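4.2 Weather, waiting and the walk to the stop

It will come as no great surprise to anyone who has stood at a rural bus stop in February that weather came up in almost every conversation we had. What did surprise us, a little, was how seldom people complained of being rained on. Of the 413 households that returned our questionnaire, 251 said that they had given up at least one bus journey during the winter because of the weather, yet the comments they wrote in the margins (many of them generous, and some running over on to the back of the page) were mostly to do with not knowing. Would the bus still be running? Had it gone early? Was it worth setting out at all?

This was felt most keenly on the Brarnorach route, where many respondents live a good 10 minutes' walk from the nearest stop and where only five of the stops have any kind of shelter. People in Varkville, who can wait in a shop doorway and see the bus turn the corner, were a good deal more relaxed about it. One woman at the Nimri end told us that she judges the whole day by the look of the sky at breakfast - and that if she decides against the trip, her shopping waits until the following week.

We think this matters for the way timetables are planned. The open country between the villages gives very little protection, and a short wait there feels longer than the same wait in town. Figure 3 gives some idea of the kind of road and sky our respondents had in mind.

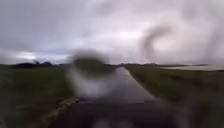 Figure 3. A narrow paved road through flat, open countryside under heavy cloud.

We return to the question of shelters in Section 5, together with the telephone line tried out at Flilar, which several older passengers spoke of very fondly indeed.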